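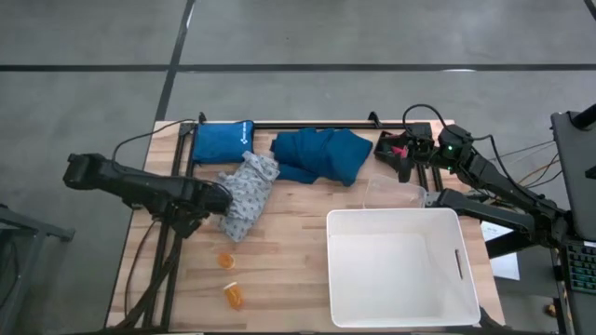 The sorting table at Solheim, with the white bin ready on the right

Dalis began with a cupboard that would not shut. Torunn Lindqvist had moved her mother's household into two rooms and kept finding cloths, pouches and little pots that belonged to no particular place, and when she finally sat down and sorted the lot she found she rather enjoyed it. Friends started bringing her their own muddles, and in October 2015 she and Asabe Usman opened our first workroom, with one good wooden table and a kettle.

We still work much the same way. Everything comes out on to the table, soft things towards the back and small things where we can see them, and we talk about each one before it goes anywhere. 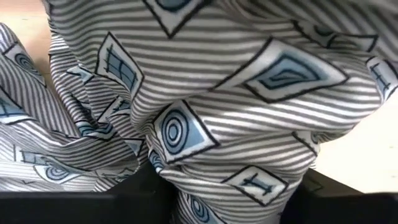 Stripes and blue diamonds, waiting to be folded

Fabric takes the longest, and we don't mind that a bit. Joar Skjelbred looks after textiles and will happily spend a morning on a heap of patterned cotton or an old curtain - he teaches folding and rolling at our July open house too, which had 60 visitors last time.

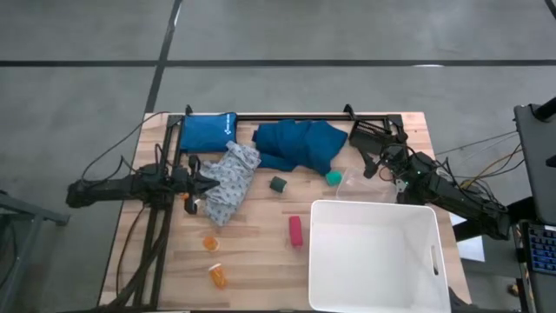

Small things are Asabe's department. She likes a clear box for anything that rolls or gets lost, and a zipped pouch for whatever has to travel. There are 18 of us now, and almost 800 homes have been through our hands, some of them more than once (you know who you are, and you're always welcome back!).
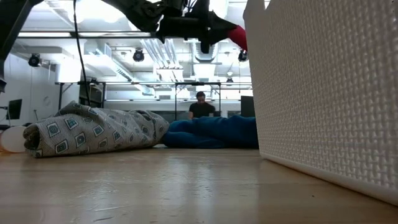

If you'd like to come and see us, do ring first so that we can clear you a corner of the table. Torbjørn Wikström answers the phone most mornings.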